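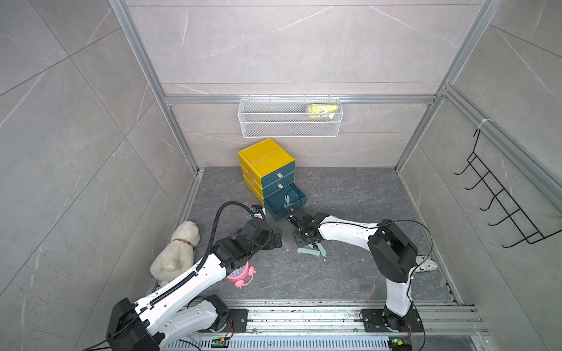
Cendonden：低音单簧管、手风琴和打击乐三重奏

最后更新：12 月

这个仓库放的是我那首三重奏《Cendonden》的全部家当：乐谱源文件、分谱、试听音频，还有一堆我改来改去留下的草稿。曲子目前 226 小节，还没有定稿，我估计也不会很快定稿，所以你要是打算排练，请先看完“现在到底该用哪一版”那一节，免得大家坐下来一对谱，发现三个人手里的结尾都不一样（这事真发生过，排练头半个小时全在翻页）。

我写 README 很啰嗦，先打个招呼。只想拿分谱走人的，直接去 parts 文件夹。

曲子是怎么回事

最早它叫《Prorura》，是给低音单簧管独奏写的一首小东西，写完放了很久，我一直觉得中段缺一口气。后来认识了拉手风琴的 Wahyudi Ngui，他听完说，你这个中段根本就是在等一个能一直撑着不换气的乐器嘛。我回家试着把单簧管的长音交给手风琴，单簧管反过来去咬那些碎的节奏，一下子就通了！打击乐是再后来加的，起先只想要一面大鼓，写着写着又添了钟琴，然后就收不住了。

所以熟悉《Prorura》的朋友会在这里听到老材料：开头那个往下滑的小三度，还有中间反复出现的一串同音。除此之外基本是新写的。旧的独奏版我留在 old 文件夹里，没有再维护，谱面上有几处表情记号我自己现在看着都脸红，但不想删。

全曲不分乐章，但我自己干活的时候把它分成三大块，文件名也是照这个来的：

开场。散板的感觉，但谱子上老老实实记了拍号。三个人都很轻，手风琴几乎只有左手。

行进。速度起来以后不要停。这一块改得最少，我也最满意，尤其是钟琴进来以后手风琴往高处躲的那几句。

收尾。全曲的老大难，改了很多遍，下面会专门讲。

文件夹里都有什么

score：总谱的 LilyPond 源文件和导出的 PDF。源文件按上面说的三大块拆开，另有一个 main.ly 把它们拼起来。想自己编译的话，对着 main.ly 编译就行，别去编译单独的块，单独的块没有写谱头和纸张设置，出来会很难看。

parts：分谱。低音单簧管分谱是降 B 调高音谱号记谱（听起来比写的低大九度），手风琴分谱用两行谱，打击乐分谱按一个人演奏来排，乐器摆位的示意图在分谱第一页。

audio：试听。里头有电脑采样做的整曲小样，也有几段排练实录。小样的好处是音全对，坏处是没有一个音像人吹的，特别是低音单簧管的弱奏，采样一到很轻的地方就变成冰箱声。请不要照着小样的力度来练。

sketch：草稿的扫描件。铅笔字很淡，我扫的时候没怎么调，能看清多少算多少。

old：《Prorura》独奏版，以及被我换掉的那些结尾。

tools：放 Givilel。这是我自己写的一个小脚本，下面单独说。

notes：一份纯文本的修改日记，想到哪儿写到哪儿，三千行（数字是脚本报给我的，我自己也吓了一跳）。里头有很多自言自语，偶尔有骂人，骂的都是我自己。

现在到底该用哪一版

请用 score 文件夹里名字带“排练用”的那份总谱，以及 parts 里同名的分谱。它们永远是成套的，我要么一起更新，要么都不动。

名字带“草”的文件，请当作没看见。那是我正在改的东西，可能今天下午三点一个样，晚饭后又是另一个样，有时候某个声部干脆是空的。

版本名我用的是地方话加序号，没什么规律可讲，看更新日志就好。以前我试过用“最终版”“最终版改”“真的最终版”这种名字，结局大家都懂。

如果你手里的纸质谱和仓库里的对不上，以仓库里的为准，唯一的例外是手风琴的变音器记号。那些记号是 Wahyudi 在排练时用铅笔写到谱子上的，我誊录得比较慢，他手里那份总是比我的新。拿不准就写信来问，我去问他。

关于结尾的新改动

这次更新主要就是动了结尾，值得多说几句。

旧结尾是这样的：行进那一块冲到最高处，三个人一起砸一个很响的和弦，全体休止，然后低音单簧管一个人把开头的小三度再吹一遍，完。写的时候觉得特别有戏剧性，自己在钢琴上弹一遍感动一遍。可是每次别人听完小样，反应都是礼貌地点头。我琢磨了很久，觉得问题出在那个休止上，它太像在提醒听众“注意啊，要来了”。后面那句小三度本来挺脆弱的一句话，给这么一提醒，就变成了台词。

现在的改法：大和弦还在，但手风琴不跟着大家一起断，它把和弦里最里面的那两个音留住，风箱慢慢收，收到几乎听不见的时候单簧管才从同一个音里长出来。听的人应该说不清是哪一刻换了乐器。小三度也不再完整出现，只给上面那个音，下面那个交给大鼓，用软槌轻轻碰一下，差不多没有音高，可耳朵会自己把它补上（至少我的耳朵会！）。

改完以后最后一页变空了很多，我一开始还有点心疼，毕竟旧结尾里钟琴那一段琶音我写了好几个晚上。后来把那段琶音挪到了行进的中间，居然比原来的位置合适，算是捡回来了。

和声上还有一处小调整：大和弦里原来有个升 F，手风琴和单簧管都有，我把单簧管的那个拿掉了，改吹低八度的 C（实际音高）。原因很实际，那个音在单簧管上要吹得又响又准很费劲，而吹的人一费劲，后面接弱奏就更难。

还没想好的地方有两处。第一处是大鼓那一下到底该落在单簧管换气之前还是之后，我在谱上写的是之前，可是每次脑子里放，它都会自己跑到后面去。第二处是最末小节要不要写延长记号。写了，大家就会等；不写，又显得我赶时间。现在的谱子上写了，外面加了括号，算是耍赖。

旧结尾的谱和小样都在 old 里，喜欢热闹的可以两个对着听。要是你听完觉得旧的好，也请告诉我，我不会生气，顶多散步散得久一点。

给演奏的人

低音单簧管：需要能吹到低音 C 的乐器。只有低音降 E 的也能演，parts 里有一份替换谱，把最低的几处翻高了八度，行进里那几句会失掉一些重量，别的影响不大。开场有舌击音，请吹得干一点，像有人在隔壁房间放下一只杯子。多音的指法我写在了谱子上，但每支乐器脾气不同，出来的声音差不多就行，找不到的话请吹一个带很多气声的单音，我完全接受。

手风琴：键盘式、键钮式都可以。左手需要自由低音，标准低音真的不行，我试着改编过一回，开场会一直冒出不该有的三和弦。风箱抖动的地方请不要太匀，我想要的是手有点累了的那种抖。换风箱的位置我标了建议，不必照办，唯独收尾那个长音请一口气走完，要是觉得不够长，宁可整体快一点，也不要在中间换。

打击乐：一位演奏者，大鼓、钟琴、一副吊镲、一块木鱼。木鱼只在行进里用，所以不用摆在手边。钟琴请用硬一点的橡胶槌，别用金属槌，会把手风琴的高音盖住。大鼓越大越好，场地实在没有，用低音一点的落地鼓也行，鼓皮松一些。

三个人怎么坐：我原来写的是一字排开，排练以后改成了手风琴在中间稍微靠后，另外两位侧着身子能看见他的风箱。开场没有人打拍子，大家看风箱就够了。场地要是回声很大，整曲请慢一点，行进也一样，我标的速度是照着一间铺地毯的房间写的。

翻页我尽量照顾到了，低音单簧管分谱只有一个地方来不及翻，那里我排了折页，打印的时候记得别用双面。

排练里学到的

这一节算是流水账，记给自己看的，顺便给后来的人省点力气。

和 Lougher 乐社读谱那次，头一个问题就出在散板上。我为了让节奏看起来自由，写了一大堆五连音套三连音，三位演奏者花了很多力气把它们数准，数准以后听起来一点都不自由，像三个人在填表格。回家我把大部分连音都换成了普通的四分、八分音符，上面写一句“别太准”，下次再读，马上就对了。教训是有的，只是我隔一阵子就会忘，草稿里现在又冒出来几个五连音。

还有手风琴和单簧管的同度。在谱面上看，两件乐器吹拉同一个音，很安全嘛，可是手风琴的簧片音高是定死的，单簧管一轻就容易偏高，两边一碰就开始打架，“嗡嗡嗡”的。有的地方我很喜欢这个嗡嗡声，就留着了，谱上写了“让它打”。没有写的地方，请单簧管迁就手风琴。

吊镲我原来写了很多，删得只剩行进末尾的一次滚奏。录音里听，吊镲一起来，整个房间就糊了，前面辛辛苦苦铺的音色全没了。

有一件事到现在没解决：行进里有一段木鱼和舌击音对答，我想让听的人分不出谁是谁。在排练厅坐第一排当然分得出。坐到最后一排，木鱼又太小声。试过把木鱼裹一层毛巾，声音倒是像了，也更小了。谁有主意请一定写信给我，裹什么都可以试。

Givilel 是干什么的

一个很小的 Python 脚本，做的事情就是比对两版谱子的源文件，然后告诉我哪些小节变了。普通的文本比对也能看，但我经常为了排版好看在源文件里挪空格、换行，普通比对就会满屏飘红，其实一个音都没改。Givilel 先把空白和注释去掉，再按小节来比，输出一张清单，哪个声部、第几小节、旧的是什么、新的是什么。

用法：在 tools 文件夹里运行

python givilel.py 旧文件.ly 新文件.ly

结果打印在屏幕上，想存下来就自己重定向到文件里。

它靠的是我自己的写谱习惯，也就是每个小节末尾都写小节检查符（那条竖线）。你的源文件如果不这么写，它会把整首曲子当成一个小节，然后告诉你“第一小节有改动”。这句话很正确，也毫无用处。反复记号它也不太懂，会照着源文件里写的顺序数，跟印出来的小节号可能差一点。

脚本写得很土，欢迎改，改好了寄给我，或者直接提交过来都行。

音频的说明

audio 里的文件都是 MP3，文件名前半截是哪一块，后半截是“小样”或者“实录”。

小样是从谱子导出 MIDI 再套采样做的，力度我手工修过，结尾那段修得最细，因为新的写法全靠那个渐弱，采样默认的渐弱听着像有人在拧音量。修完还是有一点像，将就听吧。

实录是排练时放一支小录音机录的，没有做过处理，能听见翻谱和椅子。收尾那条实录的最末有我说话的声音，我说的是“再来一遍行不行”。发之前征得了三位演奏者同意，请不要把实录剪下来单独转发，也不要拿去当背景音乐，他们那天只是在读谱，不是在演出。

新结尾暂时只有小样，还没有实录。

已知的毛病

打击乐分谱里，大鼓和木鱼用了同一种符头，靠谱线位置来区分。有人说容易看错，我同意，下一版改。

手风琴分谱的变音器记号在某些看图软件里会变成方块，打印出来是好的。

总谱 PDF 的页码在折页后面会跳一下，内容没有缺。

开场第一个速度标记，总谱写的是“很慢”，单簧管分谱写的是“慢”。请照总谱。我改过，不知道怎么又变回来了。

notes 里提到过一个叫“雨天版”的结尾，找不到了，应该是从来没存过。

怎么引用、怎么演

乐谱和小样用的是知识共享“署名-非商业性使用”许可，意思是随便下载、打印、练、在学校里或者朋友家里演，写上曲名和作者就行。卖票的演出请先写信来，我多半会说好，只是想知道在哪里演，能去的话我想去听。Givilel 那个脚本随便用，不用署名。

改编也欢迎。有人问过能不能用大提琴代替手风琴，收尾的长音大概撑得住，开场我就不敢说了，你试了请寄录音给我。

节目单上请写《Cendonden》，不用翻译，也不用解释是什么意思。括号里的“原名 Prorura”可写可不写。

更新日志

12 月：换了新结尾（见上），总谱、分谱一起更新。旧结尾的琶音挪到行进里。单簧管拿掉一个升 F。大鼓加了一处软槌。新结尾的小样放进 audio。

再往前一版：散板里的连音大清理。吊镲删到剩一次滚奏。座位图换成手风琴居中。

再往前：添了低音降 E 单簧管的替换谱。修了钟琴分谱上一处漏掉的还原记号，谢谢 Wahyudi，他连别人的分谱都看。

更早的没有好好记，散在 notes 里。

接下来想做的

先把行进里木鱼那段弄明白。然后把打击乐的符头换掉，再让大家坐下来读一遍新结尾，读完才知道那个延长记号的括号能不能去掉。有了实录会放进 audio，文件名照旧。

发现错音、漏音、文不对题的表情记号，请在问题列表里写一条，注明声部和小节号，最好说一声你用的是哪一版。我回得慢，但每条都会看。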